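How I Change a Cabin Air Filter (and Why I Quit Paying for It)

The last time I had my hatchback in for an oil change, the guy at the counter in Didcombe wanted $55 to swap the cabin filter. I said no thanks, drove home, and did it in the driveway with a flashlight in my teeth. It's one of the easiest jobs on any car, so if you've never done anything more than fill the washer fluid, start with this one!

Before you buy anything, get out your owner's manual and look up where the filter lives. On a lot of cars it's behind the glove box. On others it's under the cowl at the base of the windshield, and a few hide it down by the passenger's feet. Mine is behind the glove box, so that's what I'll go through.

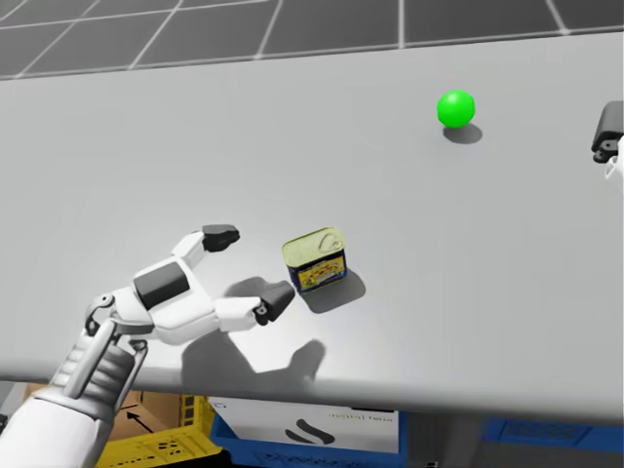
Empty the glove box first. All of it. I skipped this once and spent the evening fishing napkins and old parking stubs out of the blower area – not fun. Then open the door and look for a little damper arm on one side. It usually slides or unclips off a peg. Squeeze the two sides of the box inward so the stops clear the dash, and let the whole thing swing down.

Now you should see a narrow plastic cover with a tab at one or both ends. Press the tabs and pull it straight toward you. If it won't budge, check for a screw before you start yanking (my friend Archana Mathur snapped a tab on hers and has been living with a rattle ever since).

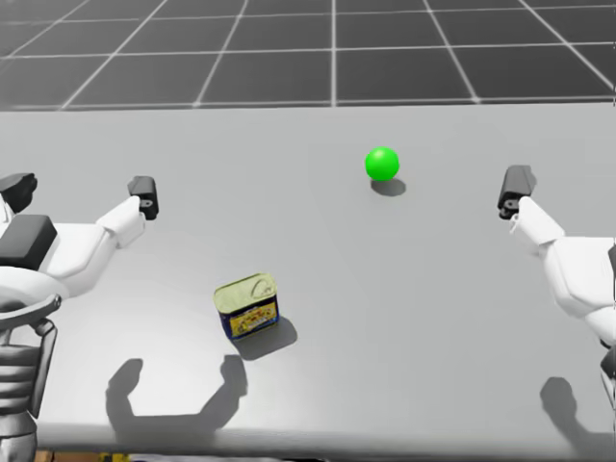

Putting the new filter in

Slide the old one out slowly and keep it level, or the leaves go right down the hole. Look for the arrow on the edge. It'll say AIR FLOW or something close, and the new filter has to point the same way the housing calls for. On mine that's down. If your old filter has no arrow, check the manual.

Wipe out the slot with a damp rag, let it dry, and slide the new one in. It should go in snug without any folding or bunching.

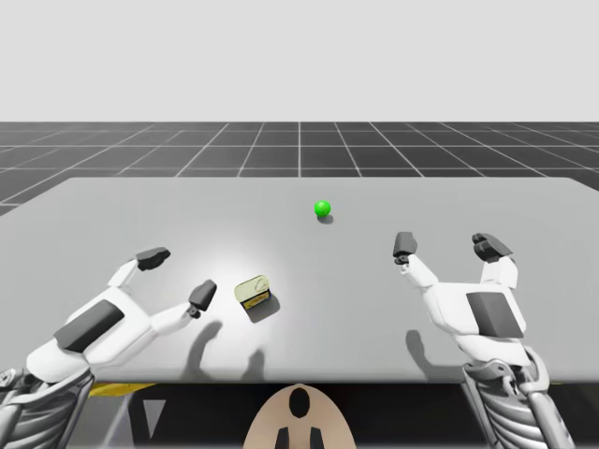
Time needed: 19 minutes, tools not included

Snap the cover back on, lift the glove box past the stops, and hook the damper arm up again. Start the car and run the fan on high for a minute. A whistle or a flutter usually means the cover isn't seated, so pop it off and try again. 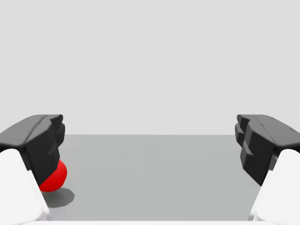
As for which filter to get, I've used plain paper and I've used the charcoal kind. The charcoal one costs more, but I'm behind diesel trucks every morning and I like it better. Verna Castellanos buys hers 3 at a time and writes the mileage on the edge in marker, which I've started doing too. I swap mine every July, sooner if we've been on a lot of dirt roads.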